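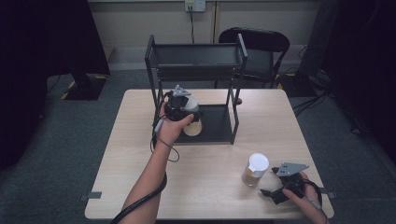
So you want to put on a documentary night at home, or in the back room of a pub, and have people stay for the chat afterwards. I've run 17 of these now and I've made most of the mistakes for you.

Pick the film first and the date second. I used to do it the other way and ended up showing whatever I could find, usually something worthy and three hours long. Ninety minutes is plenty. Watch the whole thing yourself beforehand, right through the credits, with a notepad. You only need to write down two or three moments you'd like to argue about.

Next, the licence. Friends in your front room is one thing, but if you've put up a poster then write to the distributor and ask. When I wanted Pilmont (a lovely slow film about a quarry town) I emailed Zawadzka Films in February and had a yes within the week. Do get it in writing!

Put out 20 chairs. More than that and the quiet ones won't speak. I set mine in a shallow curve so people can see each other when the lights come up, and I leave a gap down one side for anybody who needs the loo.

Test the sound before you touch the picture. Play a scene with mumbling in it and stand at the back. Turn the subtitles on – even for a film in English – and check they clear the heads in the front row. My projector does 3750 lumens, fine with the curtains drawn, hopeless in June before 9pm.

Start the film about ten minutes after the time you advertised. When it ends, let the credits run, put the kettle on and don't ask "what did everyone think?" Ask about one of your moments instead. With Pilmont I asked whether the foreman should have been filmed at all, and we were still going at half past eleven.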